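Lenwood boat club – winter talk, notes
Wednesday, February 8, 2023

1. Intro
Say hi, thank Lucinda Rosenthal for the room. Ask who launched last season. Who left a trailer sitting all winter? Hands up.

2. Trailer bearings
Grease before the first trip, not after. Story – Fabian, highway shoulder, October, 14 miles short of the ramp. Keep it short!! Spare hub kit in the truck. Lug wrench that fits the TRAILER, not just the truck.

Tires next. Check the date code, tread tells you nothing on a trailer that sits. Pass the cracked one around teh room.

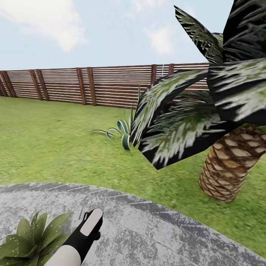
3. Lights and straps
Unplug before backing in. Two straps on the transom, bow chain seperate from the winch. Kenta's question from last time – yes, LED is worth it, mine cost 100 dollars for the pair.

4. At the ramp
Drain plug. Say it twice. Load up in the lot, clear the lane, then park. Leave time for questions – Clyde has the sign-up sheet for the Homton ramp day.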